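Break room and kitchenette check, Windus building
By the site safety desk
Monday, 9:40 a.m.
Last updated: May

1. Extension cords. FAIL. Two strips daisy-chained behind the fridge. The tag says Himeck tested them. The tag has no year on it, so I'm treating them as untested.

2. Microwave. Pass, grudgingly. Door seal is intact. The label says 700 watts and the sticker beside it says "commercial use," a claim I'd like to see in writing.

3. Kettle and toaster on one outlet. FAIL. Together they draw about 3000 watts. Esell's last report called this "acceptable with supervision." Whose supervision?

4. Extinguisher. Pass. Pin in, gauge in the green. Bracket is loose and was loose last time.

5. Floor by the sink. Comment only. Urio sold us the coating as non-slip. I slid a shoe across it and was not convinced – please send the test sheet, not the brochure.

6. First aid box. FAIL. Burn gel expired. Four boxes of blue bandages, no eyewash.

7. Trays and tableware. Pass. Raised rims on trays, as asked. Mugs stand upright when loaded, small dishes go on top of large plates, cutlery lies flat. I still doubt the "unbreakable" line in the catalog. 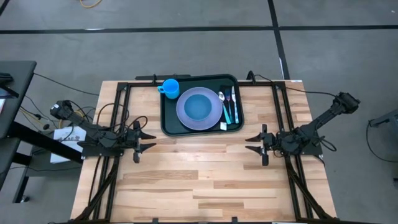 Reply from Esell: item 3 was written before the new toaster came in, and we would not word it that way today. Move the kettle to the outlet by the door, which is on its own breaker, and we'll amend the report.

Noted. I'll believe in the separate breaker when I've switched it off and watched the kettle die. Item 3 stays open, along with 1 and 6. Recheck with Himeck's paperwork in hand – the full sheets, with years.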